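Section 4 of the Grurnico kitchen-table protocol. Sections 1 to 3 cover the arm, the mount and the license server, in ascending order of misery. If you haven't finished those, go back. This part assumes the arm moves when told and stops when told, and that you've seen it do both.

## 4. Setting up and recording a tabletop session

The method needs wrist views of ordinary table clutter, with the objects moved between episodes and the labels left alone. What we're testing is whether a policy trained on a few messy tables does better on a new table than one trained on many tidy ones. Our result so far is a cautious yes, on 204 episodes. The Brerance baseline was trained on the tidy kind and is very good at tidy tables.

### 4.1 Before you touch the props

1. Start the Zakano recorder and wait for the status line to say `ready`. It will say `ready?` first. The question mark is a known bug and should be respected.
2. Load the session file. Use the one in the shared folder and leave the copy on the desktop alone.
3. Run the wrist camera check. If the picture is sideways at your chosen pose, leave it. The loader reads the wrist angle and sorts it out during training. People who rotate the video by hand get it rotated twice.
4. Set the gripper to fully open.

> **Caution:** Keep your hands off the table whenever the arm is enabled. Reaching in "just to fix the lemon" has its own line in the incident log.

### 4.2 Laying out the table

1. Put down the large things first: plates, board, bowl, tray, racks. They decide where everything else can go.
2. Add the food. Play food and anything that passes for it goes on the list under the name of what it looks like, so a toy fried egg is `egg`. Arguments about this were held in September and are closed.
3. Assemble stacked items by hand. The sandwich is the usual one: bread, egg, bread, on a white plate. Standing on its edge is a permitted pose, and a useful one, as the policy gets to see the egg between the slices and has a real choice about where to grip.
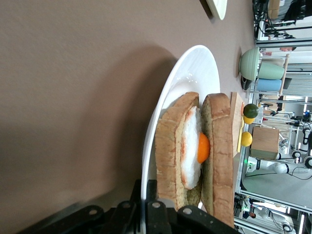 4. Scatter the small items. Leave some of them on the board, some touching each other, and at least one in a place you find mildly annoying.
5. Step back and resist the urge to straighten anything. Straightening is the chief source of error in this study. We lost a morning's worth of tables to a very conscientious colleague who lined up every handle.

**Note:** Bowls may be upright or on their sides. Record the pose in the layout field as `up` or `side`. Do not write `fallen`, which makes the parser think an episode failed and throw it out.

### 4.3 Choosing the wrist poses

Each layout gets 2 starting poses, one low and one high. The low pose puts the gripper close to the target and lets the background in. The high pose looks straight down and should take in as much of the table as you can get.

1. Drive the arm to the low pose and save it as `A`.
2. Raise the wrist, turn the camera to face the table, and save that as `B`.
3. Switch between them twice. If anything on the table moves, your low pose is too low.
4. Check that the gripper fingers show up in pose `B`. The model uses them to judge distance, and on our bench it got noticeably worse at reaching when we cropped them out. We had cropped them out to make the figures prettier.

Objects will run off the side of the view in either pose. Let them. An early version of the protocol demanded that every item be fully visible, and the policy trained on it treated half a lemon as a new kind of fruit. With partial views left in, it picks the right item more often, and the gap is widest for things near the border. A good high pose has a plate or a tray only half in view and a clear bit of table between the fingers. 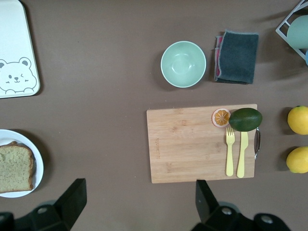
Once both poses are saved, write the instruction for the episode. Use the words you'd use with a reasonably patient guest: "put the orange slice on the plate," "move the cloth away from the bowl." Skip coordinates and skip "please." The Leitão text encoder handles politeness fine, but it makes the instructions longer and the annotators had started competing.

### 4.4 Recording

1. Enable the arm.
2. Press record, wait for the tone, then begin. Starting before the tone clips the first frames, and the trainer pads them with black, which teaches the policy that every task begins with a short nap.
3. Carry out the instruction by remote control at a normal pace. Hesitating is allowed. So is a missed grasp, provided you recover and finish.
4. Release the object, back the gripper off, and press stop.
5. Mark the episode `done`, `partial` or `regret`.

A session takes roughly 29 episodes before the operator's driving gets sloppy. You'll feel fine at that point. The smoothness plot will disagree with you, and the smoothness plot wins.

### 4.5 Between episodes

- Disable the arm, then move three or more items. Swapping two lemons doesn't count as moving two items.
- Change the instruction every time, even if the last one went beautifully.
- Leave crumbs, scuffs and shadows alone. Lighting changes are welcome and need no entry.
- If an item rolls off the table, log it as `absent` and carry on without it until the next layout.

### 4.6 If the numbers look wrong

**Success rate is suspiciously high.** Check that the test layouts aren't in the training folder. Then check again with someone else watching.

**Policy reaches for the wrong yellow thing.** Expected with fewer than four layouts containing lemons and yellow utensils together. Record more of those before touching the learning rate.

**Policy hovers and does nothing.** Look for `regret` episodes in the training split. The filter is off by default, for reasons given in Appendix C at greater length than they deserve.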